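Wanted: people who don't believe in sorting advice

Clekley is looking for 16 adults to test whether home filing systems do anything at all. I have read a shelf of books that swear they do. Most of the proof is the author's own tidy desk, so I'm asking for people who have tried a system, dropped it, and feel no guilt.

You would come in for 2 sessions in February, 2 hours each, and handle a mixed pile of old bills, recipe cards and warranty slips. Then you look for things in it while we time you.

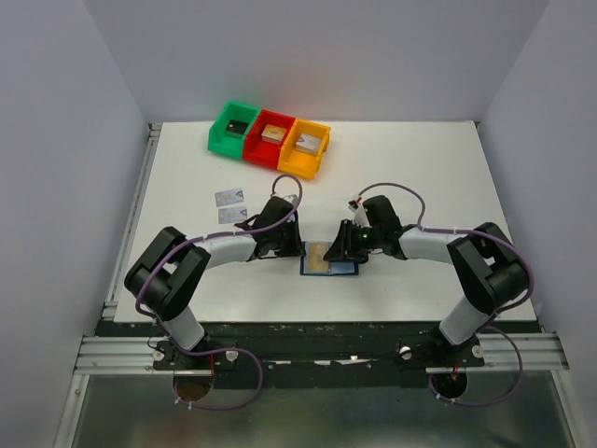 Color coding gets the most praise and the least testing. The Flurine method says you'll find any paper faster once every group has its own color. Maybe. Green, red and yellow bins in a row, like the three joined ones at the back of the table, do look organized, and I suspect looking organized is most of the appeal. Half of you will get plain boxes.

Pay is $1000 for both sessions – taxable, and paid even if your results ruin my theory. No professional organizers, please, and nobody selling a planner.

To apply, write a few lines about the last system you gave up on to Kiyoshi Hosoda, Clekley, Wojcik Building. Skip the résumé.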